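安全保障政策論 講義資料 第6回
予備役制度の設計と動員基盤

1.本回の位置づけ

前回までは、常備部隊の編成と指揮系統を扱った。本回では、平時には民間の職に就き、必要に応じて招集される予備役要員について、その制度上の類型、費用構造および動員時の課題を検討する。受講者は、事前配布の用語集のうち「即応予備」「一般予備」「技能予備」の各項目を読了しているものとして進める。

2.予備役の三類型

即応予備は、常備部隊の欠員を短期間で補うことを目的とする。訓練日数が多く、装備も常備部隊と同一のものが割り当てられる。一般予備は、長期の動員に備えた人員の登録制度としての性格が強く、年間の訓練は限定的である。技能予備は、医療、通信、港湾管理、語学など、民間で維持される専門能力を軍が利用する仕組みであり、階級よりも資格の管理が重視される。

実際の制度では、これらの類型が重なり合うことが多い。同一の要員が一般予備に登録されたまま技能予備の名簿にも掲載される場合、どちらの招集を優先するかをあらかじめ規則で定めておく必要がある。

3.事例:アランダ(Aranda)管区の編成

本講義で用いるアランダ管区の資料によれば、登録者数は2,358名、うち年次訓練の全課程を修了した者は1,172名である。登録者数のみを見れば管区の所要を満たすが、修了者に限ると所要を下回る。報告書を読む際には、「登録」「修了」「招集可能」のいずれを数えた値であるかを必ず確認すること。

同管区のシドウッド(Sidwood)訓練場では、年次訓練を16日間とし、前半を個人技能、後半を部隊行動に充てている。1月に実施される冬季課程は、農業従事者の参加率が高い一方、物流業の従事者からは日程の変更を求める意見が多い。訓練時期の設定は、地域の産業構成に左右される。
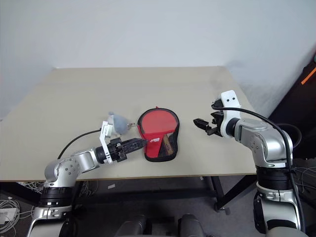

予備役の訓練日数は、どのような基準で定められるか。

付与される任務の内容と、技能が低下する速度とを基準として定められる。小火器の取扱いのように低下の緩やかな技能は年次の確認で足りるが、通信や部隊間の連携を要する任務では、より短い間隔での訓練が求められる。これに雇用主との協定による上限が加わり、実際の日数が決まる。

4.雇用主との関係

予備役制度は、要員を雇用する事業者の協力を前提とする。多くの制度では、招集期間中の身分保障、復職の権利および事業者への補償金が法令または協定により定められている。ロタンス(Lotance)協定はその一例であり、従業員1,000名以上の事業者に対し、招集に伴う代替要員の計画を提出するよう求めている。

小規模な事業者は計画提出の対象外であるが、一名の不在が業務に与える影響はむしろ大きい。補償金の算定を賃金のみに基づいて行う方式では、代替要員の募集および教育に要する費用が反映されない点も指摘されている。

5.費用の比較における留意点

予備役は常備要員より安価であるとの説明が一般に行われる。給与に限れば妥当であるが、次の費目を含めた場合、差は縮小する。

・装備の保管および更新
・訓練指導に当たる常備要員の人件費
・名簿、健康診断および資格の管理
・招集時の輸送および再訓練

比較の単位を「要員一名当たり」とするか「投入可能な一日当たり」とするかによっても結論は異なる。政策文書を引用する際は、採用された単位を脚注に明記すること。

6.動員の段階

動員は、通知、出頭、審査、再訓練、配属の順に進む。このうち遅延が生じやすいのは審査である。健康状態や資格の有効期限に関する記録が更新されていない場合、出頭した要員を直ちに配属することができない。アランダ管区では、名簿管理システム「アラ(Ara)」の導入により、資格の期限を登録者本人にも通知する方式へ移行した。ただし、住所変更の届出は依然として本人の申告によるため、通知の不達という問題は残されている。

7.課題

次の論点から一つを選び、レポートとして提出すること。

(1)即応予備の拡充が常備部隊の定員に与える影響
(2)小規模事業者に対する補償制度の設計
(3)技能予備における民間資格の認定方法

提出期限は2021年5月28日とする。表紙に学籍番号および選択した論点の番号を記載し、参考文献は本文の末尾にまとめること。次回は、沿岸警備機関と海軍の権限分担を扱う。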